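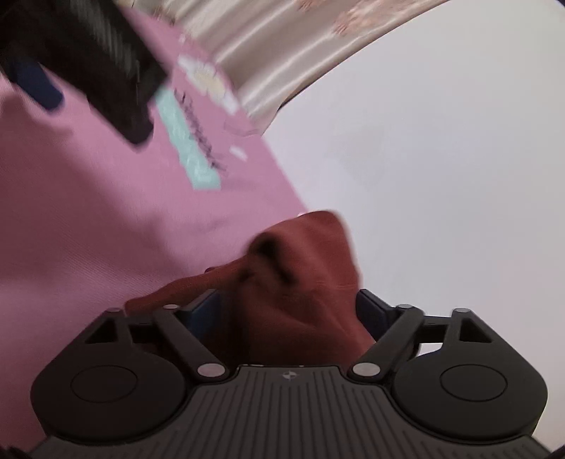
A black hand-held gripper with round silver pins at its joints

What does it mean to ask for asylum?

Have you heard the word "asylum" on the news and wondered what it means? It's a very old word, from the Greek for a place where you can't be harmed, and it's still used all over the world!

Sometimes people have to leave their country quickly. There might be a war, or they might be in danger for what they believe. When they reach another country they can say, "Please may I stay? It isn't safe for me at home." Asking that question is called claiming asylum, and someone who is waiting for the answer is an asylum seeker. If the answer is yes, they are a refugee.

So who decides? First there's a long chat called an interview. The person explains what happened and why they can't go back. If they speak a different language, an interpreter helps – what a brilliant job that is! Interpreters listen in one language and speak in another, and they mustn't add anything or leave anything out.

Nga Trịnh is an interpreter in Stirkside. "My longest interview lasted almost 5 hours," she told us. "I drank a lot of water!"

Then comes the waiting, which can take months or even years. Children can go to school while their family waits. Tymofii Yurchenko started at Granitz Primary in February, when he knew only two words of English: "hello" and "football". There are 30 children in his class, and lots of them wanted to teach him more. He has now taught them to count to five in Ukrainian (it's harder than you'd think).

And if the answer is no? People can often ask for the decision to be looked at again by a judge. That's called an appeal.

Words to remember
Asylum: safety given by another country
Interpreter: someone who turns spoken words into another language
Appeal: asking for a decision to be checked again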